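# Robot arm in the workshop – house rules and tips

Notes for anyone with a small arm on the bench or in the kitchen corner. Most of this came from running ours in the sim first and then on the real thing at Skolau.

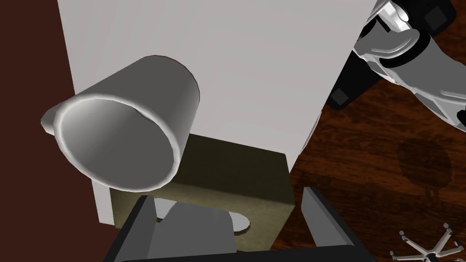
*Simulator view, mug in front of the open gripper, second arm top right.*

## Before you switch on

- Clear the reach, not just the bench. Swing the arm slowly through its full circle with the power low and chalk the floor where it gets to. Nothing lives inside the chalk.
- Office chairs are the worst offender. They roll. Park them the far side of the line or take the castors off.
- Sleeves up, lanyard off, long hair tied.
- Stop button where your weaker hand falls. Press it once a day, every day, and check the arm really does stop. A button you've never pressed is a guess.
- Cables along the wall side, taped down. Gaffer tape leaves muck on varnished wood – masking tape underneath first, then gaffer on top.

## Mugs, cups, anything round

Our standard practice piece is a plain white mug. Cheap, and you'll break a few. Rules we've settled on:

- Body grip for an empty mug, handle grip only if the handle is big enough for the finger pads to close properly. Stubby handles, forget it.
- Empty means empty. No liquids till the same move has gone clean seven times in a row. Then cold water. Hot drinks never, not with people near.
- Tipping a mug in mid air – do it over a folded towel. Low as you can.
- Closing force: start at the bottom of the scale and creep up. If it slips add a bit. If it squeaks you've gone too far.
- Wipe finger pads with a damp cloth, no spray polish. Spray polish makes everything slide for days, ask me how I know.
- Glazed mugs straight from the dishwasher have a film on. Rinse and dry by hand.

## Two arms, one space

Needs its own set of rules, and most of our near misses were here.

- One arm moves, the other waits. Only let them work together once each has done its own half alone.
- Give each a parked position well out of the other's way and write it on a card by the switch.
- Keep a 5 cm gap between any two moving parts, joints included. People measure from the gripper and forget the elbow, the elbow is what clouts things.
- One stop button for both. Two buttons means somebody hits the wrong one.
- Handing over an object: second hand grips, wait 2 seconds, first hand lets go. Feels slow. Leave it slow.

## Sim first, but don't trust it too far

We use Flurklow for the simulated runs, other packages will do much the same job. Worth it just for crockery saved. But:

- Check the sizes. Measure the real mug with callipers, type those in. Same for boxes and anything else that's in the way.
- Friction in the sim is kinder than your bench. Allow for it.
- Look from the wrist as well as from the side. Things hide behind a mug when it's close to the fingers – a small plate or lid can be nearly out of sight and you'll catch it on the way down.
- Shadows are handy for judging height, so leave them switched on even if it runs slower.
- Save the version that worked before you fiddle. Put the date in the file name, e.g. mug-tip-2025-10-06. You wont remember otherwise.

## Logbook

Paper one, on a string. For each session put down who ran it, what was moved, top speed, anything dropped. Dropped things go in even if they didnt break. After 3,000 cycles we change the finger pads whether they look worn or not. Feseo pads fit ours, Saliba ones needed trimming with a craft knife – cut away from the glued edge.

## Visitors and children

- Behind the chalk line, full stop.
- Whoever is running the arm doesn't chat while it moves. Stop it, chat, start again.
- No handing things to the gripper by hand. Put the thing down, step back, let it pick up.
- Unplugged at the wall when you leave the room, even for a brew.

## Quick fixes

- Arm drifts to one side: check bench is level before you blame the software. Beer mat under the leg will do for now.
- Gripper opens but only just: crumbs or sawdust in the slide. Dry paintbrush, no oil.
- Jerky at low speed: cable snagged, usually.
- Picks fine in the morning, misses by tea time: low sun on the camera. Draw the blind.

Still to add: knives (short version – don't), and the pad order list, in November when the new set is on.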